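Brikesness Harbor Guest Moorings: Frequently Asked Questions
Updated 12/24/24

How many moorings are there now?
With the new north field open, we have 632 feet of guest float at Tijani Landing plus seven buoys outside the breakwater. It's the most room for visiting boats we've ever had, and we love seeing it fill up!

Can I reserve ahead?
Yes, up to a month out, for the float only. Buoys are first come, first served. Call the harbor office on channel 12 once you pass the Mastska light and we'll tell you what's open.

How big a boat can you take?
Up to 48 feet on the float and 40 on the buoys. If you're a little over, call anyway (the outside face of the float sometimes has a good long gap midweek).

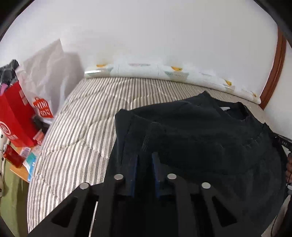
Is there power and water?
Both, at every float space. Power is 30 amp, with a few 50 amp posts at the east end. Water gets shut off in November and comes back on in spring, so winter visitors should arrive with full tanks.

Where can I shower and do laundry?
In the green building at the top of the gangway. The gate code is on your receipt. The showers were redone this year and they're wonderful after a long, cold sail – plenty of hot water, and hooks that stay on the wall!

Can I leave my dinghy at the town dock?
Sure, for up to three hours. Tie up on the inside, with a long painter so others can squeeze in.

Does the Istex ferry still stop here?
It does, at the old pier. Please keep well clear of its turning area when you come in.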